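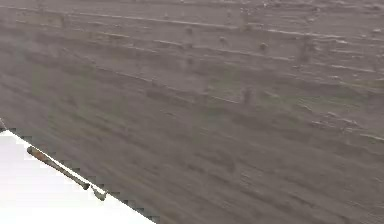 Ticket 53: Process list comes back empty after upgrade
Opened by Niilo Oksanen, 4 June 2019
Server: Trimham test box

Hello all, and thank you for being so patient with me on the last one! We moved our map processing service to the new Ikier build, and now when a client asks for the list of processes it gets a perfectly valid reply with nothing in it. The old build showed 12.

What I tried so far:
Restarted the service (twice, I'm stubborn). Same reply.
Asked for the slope process by name. Got "InvalidParameterValue".
Put the November config file back. 8 processes showed up, so that's something.

Reply from Jimar support:
Hi Niilo, lovely clear report, thanks. The new build reads process folders from a separate setting, and your file still has the old one. Could you add the Huttunen folder under "process_paths" and restart?

Niilo:
Done, and all 12 are listed again. Please leave this open while I rerun the slope jobs.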